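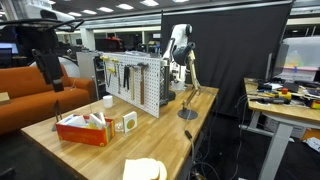 Amstead College Robotics Club
Tool Handling Project: second progress report to the Moditz Education Fund
June 2019

1. Period and status

The report covers the work done since the first instalment of the grant was released in October. Work packages 1 and 2 are complete. Work package 3 is running behind plan, for the reasons given in section 4.

2. Work completed

The students set out to have a robot arm take a named hand tool from a rack, pass it to a person and put it back. The rack is a white perforated pegboard standing upright on the main workbench. It carries two hammers, one with a reddish-brown handle and one with a pale handle, along with other hand tools and yellow tool parts. The hammers were chosen as the first test objects. Their weight is all at one end, and an early grip taken too low on the handle let the head swing.

Grip points are now stored per tool in a plain text file which students can edit without touching the motion code. The second-year group wrote the file format and the checker that goes with it. The checker rejects any grip point outside the reach of the arm and any entry with a missing release height.

A total of 156 pick-and-return runs were logged with the hammers. Each log holds the start position, the grip force setting, the result and a short note by the student on duty. Failed returns were mostly caused by the hammer meeting the hook at an angle. The approach path was changed to come in square to the board — this had to be done separately for each hook position.

3. Spending

Of the 3621 pounds awarded, 2000 has been spent. The main items were replacement gripper pads, cable, and transport to the regional meeting at Mundport. Receipts are attached as Annex A. The unspent balance is held over for work package 3, and no transfer between budget lines is requested.

4. Delays

The handover stage needs the arm to stop when a person takes hold of the tool. The force threshold supplied with the Sandu control library proved too coarse for the lighter tools, and releases came either late or with a jerk. The students are writing their own filter for the force signal. It works on recorded data but has not yet been run on the arm.

Bench time has also been short. The room is shared with the electronics class, and sessions have to start with clearing packaging and loose parts from the bench. A storage rule has been agreed with the class tutor and will apply from next term.

5. Next period

Test the force filter on the arm at reduced speed. Add the remaining tools on the board to the grip file. Repeat the hammer runs with the board moved to a new position, so that the calibration routine can be checked. Write up the student guide.

The second instalment is requested on the terms of the original agreement.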